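Documentation > Abdella Arm Cell > Set-up Guide > Section 4: Working by Hand Near the Arm

4. Working by hand near the arm

This section explains how a person may work inside the reach of the arm when the arm has power. Please read the full section before you do the first step. If you have only a short time, do not start. Come back when you have the time.

The rules are the same for the Pultley site and for the Bimis site. Where one site has a different rule, it is written in a note.

4.1 Who may do this work

Work by hand near the arm needs two persons. One person is called the operator and stays at the control desk with one hand at the stop button. The other is called the partner and is the one who goes near the arm. The same person may not do both jobs, also not for a very short check.

Both persons must have their name on the list at the cell door. Annelies Bachmann keeps the list for Pultley and Benedito Toledo keeps it for Bimis. If your name is not on the list, ask them for the half-day training. It is held every month except August.

Visitors may watch from behind the marked line. A visitor does not become a partner by putting on gloves.

4.2 Before you switch on

1. Walk one time around the cell. Look at the floor, and pick up any loose screw, tape roll or cable tie.

2. Check that the floor covering lies flat. If a corner is lifted, tape it down before you continue.

3. Press each stop button and release it again. The lamp on the desk must change each time. If it does not change, the cell stays off and you write it in the log.

4. Check the cover on the arm. The cover must not be open at a seam in such a way that a finger or a glove can go into it.

5. Pull the cables at the hand lightly, with two fingers only. A cable should have enough free length for the full turn of the wrist, but it should not hang so low that it can catch on the table.

6. Put the tools you need on the table and all other tools in the drawer.

Note: Small creases in the arm cover are normal and are no reason to change it. Change it when the tape lifts, when it is cut, or when you can see the metal through it.

Caution: Never repair the cover when the arm has power. Two of our colleagues have done this in the past, and both times the arm was moved from the desk by a person who did not know they were there.

4.3 Clothes and gloves

1. Take off rings, watches and bracelets. Put long hair under a cap.

2. Close your sleeves at the wrist. A sleeve that is too wide should be rolled up above the elbow and must stay there.

3. Wear the knit gloves in your own size. They should sit close at the fingertips, without a free end.

4. Do not wear a lanyard. If you need your badge for the door, keep it in the pocket.

Note: The knit glove protects against small scratches. It does not protect against pinching. Please do not feel safer with the glove than you would without it.

Pultley only: gloves are kept in the gray cabinet, and used gloves go in the bin beside it and not back in the box.

4.4 Setting the speed and the force

1. On the desk, choose the mode HAND WORK. The screen asks for a code. Enter 123 and press Confirm. This code is no secret. It is there to make you stop for one moment and think.

2. Set the speed value to 17. The scale goes to 100, but in HAND WORK the controller does not accept a value higher than 19.

3. Set the force value to 2.

4. Let the operator read both values aloud. The partner repeats them. Then both sign on the log sheet.

5. Move the arm through the full program one time with no person inside the line. Watch for any movement which is faster or wider than you expected.

Caution: The values are lost when the power is cut. After each power cut, also a short one, begin again at step 1 of this part. Do not trust the number which you remember from before.

4.5 Going near the arm

1. The partner says "I come in" and waits for the answer "Come in" from the operator. A nod is not enough.

2. The partner comes from the side of the table, never from behind the arm. The operator must always be able to see both hands of the partner.

3. Bring your hand up slowly and with the fingers open. A closed hand is harder for the operator to judge, and it is slower to pull away.

4. Stay on the outer side of the fingers. The room between two fingers of the gripper is a pinch zone, also when the fingers seem to stand still.
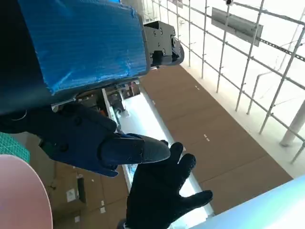 5. When you touch a finger of the robot hand, touch it at the tip or on the outer face. Keep away from the joints. A joint can close on a glove with very small force, and a glove which is caught pulls the hand after it.

6. Keep the other hand at your body. If you need both hands for the work, stop the arm first and do it with the power off.

7. Say what you do before you do it. "I touch the long finger" is a good sentence. "Now" is not a good sentence.

8. When you are ready, pull your hand back by the same way it came, step behind the line and say "I am out". Only after this may the operator start a new movement.

Note: It is allowed to stop at any time and for any feeling. The partner does not need to give an explanation, and the operator does not ask for one before the arm is stopped.

4.6 What the operator does

The work of the operator looks easy, and for this reason it is often done badly. Please follow these points:

- Stand. Do not sit.
- Keep your phone outside the cell. If you wait for an important call, ask another person to take your place.
- Look at the hands of the partner and not at the screen. The screen can be read later.
- Do not speak with visitors. Rhydian James has made a small card which says "Please ask me later", and you may put it on the desk.
- Change places after each full program, if both persons are trained for both jobs.

4.7 If something goes wrong

If the glove is caught:

1. The partner says "Stop" loudly. The operator presses the button and keeps it pressed.

2. The partner does not pull. Let the hand go soft and wait until the arm has no power.

3. The operator sets the release key to OPEN. Now the fingers can be moved by hand. Open them slowly, starting with the one that is farthest from the skin.

4. If the fingers do not open, cut the glove with the round-end scissors from the first aid box. Never cut a cable to free a hand.

5. Look at the hand together in good light. Also when there is no pain, go to first aid and let them see it.

If the arm moves and no command was given:

1. Press stop. All persons go behind the line.

2. Do not start again to see if it happens a second time. Leave the cell as it is and call Ubaldo Gentile, or the person who is on duty for him.

3. Hang the red tag on the main switch. The tag may be taken away only by the person who has hung it.

4.8 After the work

1. Bring the arm to the rest position and switch off the power.

2. Take off the gloves and look at the fingertips. Threads which are pulled out show that you were too near to a joint, and this must be written in the log.

3. Put the tools back and clean the table.

4. Write in the log: the names, the two values, the number of stops and the reason for each stop. Please write also the stops where nothing happened. They are the most useful part of the log for us.

4.9 Questions we often receive

May I use thicker gloves? No. With a thick glove you feel the contact too late, and there is more material which can be caught.

May the partner hold a portable stop button? Yes, and we recommend it, but it does not replace the operator.

Can we make the speed higher if the partner has many years of experience? No. The limit is for the arm and not for the person.

Does this section apply to the Plutard training arm? Parts 4.2, 4.3 and 4.7 apply fully. For the speed and force values, please see the sheet on the training arm itself, as its scale is different.

What if our local safety rules are stricter than this guide? Then follow your local rules, and please tell us, so that we can look at our text again.

This section was revised in March by Aivar Kazlauskienė. The part about pulled threads is new, and in 4.5 the order of steps 2 and 3 was changed. Mistakes in the language or in the steps can be reported with the comment field under the page.

Next section: 5. Changing the Fingers

2 comments · 19 shares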